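Hosseinzadeh motion package, my notes after the Sulldale trial

Posted 26th February

OK so quick one, I have 8 tabs open and a train to catch. A few of you asked about the Hosseinzadeh package after I moaned about the Dunau one last fall. Short version: better, pricier, the paperwork is still a mess. Long version follows, typed in one go, sorry in advance.

What it is. A software and support bundle for people who already have a humanoid. They don't sell you the robot. You get the motion editor, a library of ready-made upper body moves, remote setup help, and a support line that picks up the phone. That last bit sold me. With Dunau I once waited 4 days for a reply that said "please restart."

Price. 110 a month for the small plan, more if you want the walking stuff. I took the small plan. No contract, cancel in the account page, and the cancel button is where you'd expect it to be. Dunau made me send a letter. A letter!

Setup. Installer worked first time on the laptop, second time on the desktop. The license key comes in a separate email which went to spam, so check there before you write an angry message like I did. Calibration is a guided thing, joint by joint, with a little progress bar that sits at 54 percent forever and then jumps to done. Don't kill it. I killed it. Had to start over.

The editor. Good. Really good in places. You drag the arm on screen, drop a keyframe, drag again. Undo goes back as far as you like. Keyboard shortcuts are sensible, except copy-keyframe which is on a key I keep hitting by accident. Timeline zoom is too touchy on a trackpad. Get a mouse.

The move library. Mixed bag. Waves, nods, pointing, reaching, a handshake that goes on way too long. Half of them are named in a way that tells you nothing. What is "greet soft B"? Softer than A? I played them both back to back and couldnt tell. You can rename them but the names reset when the library updates, so keep your own copies in another folder.

Support. Called twice. First call was a license thing, fixed while I was on the line. Second was about speed limits, and the guy walked me through the config file without making me feel dumb. Hours are short though, and nothing on holidays.

Manual. Ugh. It's a PDF, it's long, the page numbers in the contents don't match the pages. Search works, at least. They say a new one is coming in March. We'll see.

Stuff I didn't test: walking (not on my plan), anything with two robots, the cloud backup. Somebody in the Funside forum says the backup is slow on big projects. Can't confirm.

Sulldale, arm moves:

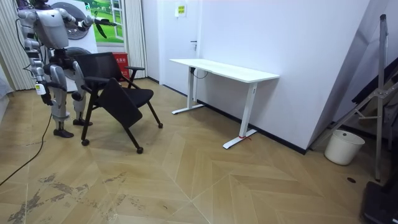
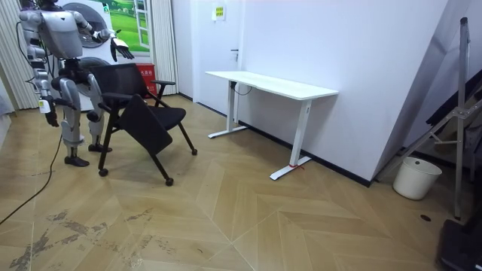

My main gripe is still the safety zone setup. You draw a box on a floor plan and the software is supposed to keep every move inside it, fine, but the box is flat. No height. So it has no idea that furniture has a top. With an office chair right up by the legs like that, and one arm out at shoulder level, I want a zone that knows the backrest is there and knows the raised arm is somewhere else entirely. As it is you either draw the box around everything and half the library gets refused, or you leave the chair out and keep a hand near the stop button teh whole time. I went with the second one. Dunau had proper 3D zones, credit where due, even if everything else about it made me want to lie down.

I've sent this in as a feature request. Got an auto reply with a ticket number, so who knows.

Would I keep paying? Yes, for now. The editor saves me enough time to cover the fee and I like being able to call someone. If you only need a wave and a nod, skip it, the free tools will do. If you need to edit your own moves every week, try the small plan for a month and see how the library naming treats your blood pressure.

Comments are open, I'll answer when I'm back on wifi. Please don't ask me about the walking plan, I don't have it!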